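The Ferry to Setum

My sister called in March to say the house had sold, and that the buyers wanted it empty by the end of the month. She lived two streets from it and had a bad hip. I lived a long way off and had two good ones. So I took the train to Villanueva and then the ferry across to Setum, with one bag and a roll of trash sacks.

The ferry was the same one. They had painted it and put a snack machine where the old counter used to be, but the benches were still bolted down too close together, and the man across from me had to turn his knees sideways so I could sit. He asked if I was visiting. I said I was cleaning out my father's house. He said he was sorry, and I said it had been a while, and after that we both looked out the window.

My father had been dead for 2 years by then. My sister had kept the heat on low and picked up the mail. Neither of us had wanted to be the one to start.

She was waiting at the dock in her car with the engine running. She had brought me a sandwich in foil. We drove up the hill without the radio, past the school and the place that used to sell bait, and she told me what was already done. The clothes were gone. She had given the good coat to a neighbor. The kitchen was half packed and she had stopped there, she said, when she got to the drawer with the string in it.

"What about the workshop?" I said.

"That's yours."

The workshop was a room off the back of the house that had been a porch before he closed it in. He had repaired things there for most of my life. It started with radios and mixers and the odd sewing machine, and later it was whatever people carried up the hill. He had worked at the cannery, for Cunico, until they shut it, and after that the workshop was the only job he had. He charged very little. Some people paid him in fish.

I ate the sandwich standing up and then I went in.

It was colder than the rest of the house. The shelves went up to the ceiling on three sides, and every shelf had boxes on it, and every box had a strip of tape with his writing. Knobs. Belts, thin. Belts, thick. Feet, rubber. Good screws. Other screws. He wrote in capitals and pressed hard enough that the pen had gone through in places.

Under the window there was a row of things with paper tags tied to them. These were the jobs. I had forgotten there would be jobs. I suppose I thought that when he died they had all gone home somehow, but people are shy about that kind of thing, and my sister said only a few had come by. The rest had let it go. There was a toaster, a slide projector, a pair of clocks, a hair dryer older than me, and at the end, on the floor, a computer tower with its side leaned up against the wall.

The tag on the computer said WON'T START. HAS PICTURES. Under that was a house number on Gondel Road, 23, and no name, because he never wrote names. He said he knew who lived where. 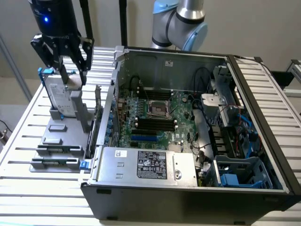 I asked my sister who was at that number now. She thought about it with a plate in one hand and a sheet of newspaper in the other.

"The woman with the greenhouse," she said. "Or she was. I don't know if she's still there."

"Did she ever ask about it?"

"Not to me."

I spent the rest of that afternoon on the shelves. I had planned to be quick. My idea had been to open a sack and tip each box into it, and for the first shelf that was what I did. Then I tipped out a box marked LIDS and there was a folded note in with them, in my mother's writing, that said to get eggs and call the dentist. After that I had to look in all of them. I found a tooth. I found a ferry schedule from before I was born, and a key that didn't fit anything in the house, and a photograph of a dog we never owned.

By dark I had done one wall.

We slept there, my sister in our parents' room and me in mine, on a mattress with no frame. She could have gone home but she didn't. I heard her get up in the night and run the tap and stand in the kitchen for a long time. I thought about getting up too. I was warm by then, and I had been on a train all day, and I stayed where I was. I was sorry about it in the morning, but she didn't bring it up.

After coffee I drove her car down to Gondel Road. It runs along the water and then turns in behind the church, and the numbers are out of order because of how the lots were split. I went past the house twice. The greenhouse was still there, with most of its glass. A woman came out of it wearing a man's sweater and stood with her hand up against the light until I got out of the car.

I told her whose son I was.

"You look like him from the side," she said.

I told her about the tag. She didn't know what I meant at first and then she did. She said she had taken the computer up the hill the winter before he got sick. It had been her husband's. He had kept all the pictures from their trips on it, and after he died it sat on the desk for a year, and when she finally tried to turn it on, it wouldn't. She had never used it herself. She didn't know if the pictures were any good. He used to take up to 80 in a day and most of them were birds.

"Your father said to give him a week," she said. "Then I heard he was in the hospital, and I wasn't going to go knocking about a computer."

I said I couldn't fix it. I said I sold insurance. But there was a shop in Villanueva that did that kind of work, I had seen it by the station, and I could take it over with me on the ferry and they could mail her whatever they found.

She wiped her hands on the sweater and looked back at the greenhouse.

"What if there's nothing on it?" she said.

"Then I guess they'll tell you that."

"I mean, I've gotten along fine with it being up there." She pointed up the hill with her chin, though you couldn't see our house from where we stood. "I liked knowing he had it. I'd see his light on."

I didn't know what to say to that. She asked if I wanted any lettuce, and I said yes, and she went in and cut some and put it in a bread bag for me. She said she would think about the computer and call the house. I told her the phone was shut off. She said she would come up, then.

She came at four o'clock, on foot, and out of breath from the hill. My sister made her sit down on a box. The three of us drank tea out of the cups we hadn't packed, and she and my sister talked about the church roof and who had bought the bait shop. They had known each other all along, of course, in the way everyone there does. I was the one who had to be told things.

When she had finished her tea she asked if she could see the workshop. I took her through. I had most of the shelves bare by then and it looked bigger and worse. She read the tags on the other jobs one by one, bending down to each. At the slide projector she laughed.

"That's my cousin's," she said. "She thinks it was stolen."

"Take it, if you can carry it."

"Oh, I'm not telling her now."

Then she stood by the computer for a bit. She didn't touch it. She untied the tag, which took some doing because he had used fishing line, and put it in her pocket.

"Go ahead and take it over," she said. "Tell them there's no hurry."

I left on the morning boat, 3 days later than I had meant to. My sister had given the string drawer to me after all. I had gone through it at the kitchen table while she watched, and neither of us could see anything in it worth keeping, and we put the whole drawer in the back of her car to decide about later. The clocks went to the school. The shelves stayed, since the buyers had asked for them.

She drove me down to the dock and carried the lettuce, and I carried the computer in both arms, wrapped in one of his blankets. The ticket man asked if it was a pet. I said no, and he waved me on. I set it on the bench by the window and sat next to it with my hand on the blanket, so it wouldn't slide when we went around the point.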